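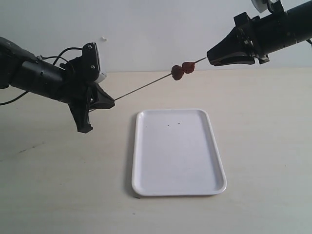

Does Pushing Food Closer Together on a Skewer Change Anything?

Project report, Food Prep and Materials elective, spring term

Question

Recipes disagree about spacing. Some say to leave a gap between pieces so the heat gets around them, others say to push them together so they stay juicy. None of the ones we read gave a measurement. We wanted to know if spacing matters enough for a home cook to bother with it.

Materials

Thin metal skewers, a white rectangular tray, a kitchen scale, a ruler, and small rounded pieces of ground meat mix. We used the Breven skewers from the school kitchen and bought one set of Ternard skewers to compare. The Ternard box says the metal "grips food firmly." We did not take that as a given.

Method

Each skewer got two pieces, threaded from one end and moved well along the rod. On half the skewers the pieces touched, and on the other half we left a gap as wide as a finger. We made 20 skewers in all. They went in the oven at 200 degrees Celsius for 18 minutes, in batches, over the tray. We weighed every skewer before and after.

Then came the slip test. Each skewer was held up at a slant over the tray, and we measured how far the pieces moved down the rod.

Results

The touching pairs lost a little less weight than the spaced ones. The difference was smaller than the spread inside either group, so we don't think it shows anything. Two members of our group still believe the touching ones were juicier. They knew which was which when they tasted them, so we left taste out.

In the slip test the pieces mostly stayed put. Large pieces slid more than small ones on both brands. We could not find a Ternard effect.

Problems

The pieces were shaped by hand and were never the same size. One oven batch came out darker on one side. The scale reads in whole grams, too coarse for a job like this. Our first outline, based on the Malinowski worksheet, asked us to predict a "clear winner," and we think that pushed us to look for one.

What we would change

Use a mold for the pieces and a better scale. Have someone outside the group do the tasting without being told the spacing. We would also try four pieces per skewer, as a middle piece has a neighbor on both sides and might cook differently. Until then we would thread them whichever way fits.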